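4. Setting Up and Recording the Litter Scooping Task 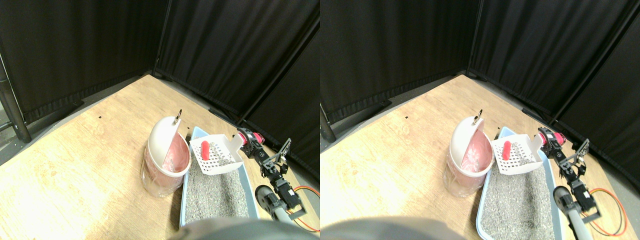 Read section 3 (arm calibration) before starting. The scooping task is the longest of the Vaughan household tasks and the one most affected by small changes in layout, so set it up the same way for every session. The policy in our report was trained on 812 recordings made with these steps, and 298 more were held back for testing.

4.1 Preparing the work area

1. Close the black curtains on both walls of the corner. Smooth out large folds. Small wrinkles do not matter.
2. Wipe the wooden platform and let it dry.
3. Stand the trash can directly on the platform, to the left of the litter box as seen by the cameras.
4. Fit a liner in the can and fold the top over the rim. Check that the swing lid still moves freely with the liner in place.
5. Wrap the lower body of the can in a clear plastic bag. Loose granules are easier to clean off this way.
6. Fill the litter box and level the surface with the back of the scoop.
7. Route the arm cable across the floor on the side away from the can. Leave a loop of slack.

Caution: Keep hands outside the curtains while the arm is powered. The gripper can close without warning if the control program restarts.

4.2 Placing the scoop and the target

1. Rest the scoop on the far end of the litter box with the handle pointing up toward the arm.
2. Move the arm to the ready position. The gripper should stop just short of the handle.
3. Choose the target object for the trial. Use the red one for all baseline trials.
4. For a carry trial, lay the target on the scoop blade. For a full trial, place it on the litter and press it in lightly.

Note: Carry trials and full trials are stored under separate labels in Funeo. Do not mix them in one session. The loader reads the label from the first recording only and applies it to the rest.

4.3 Checking the camera pair

Open the preview in Funeo and look at both views together. The can, the litter box and the scoop handle must all appear in each one. The two views should differ only by a small sideways shift. If one is higher than the other, loosen the mount, level it and repeat the stereo check in section 2.

4.4 Recording

1. Start the recording and wait for the status line to turn green.
2. Run the trial. Stop it by hand if the scoop leaves the platform.
3. Mark the result as success, partial or fail. A trial is a success only if the target ends up inside the can. Litter spilled on the platform is noted but does not change the result.
4. Return the arm to the ready position and level the litter again.

The recorder stops by itself after 900 frames. Trials that reach this limit are marked as fail.

Note: Recordings made before 20th February used the older Sterkico gripper settings. Convert them with the Dreturico script before adding them to a training set.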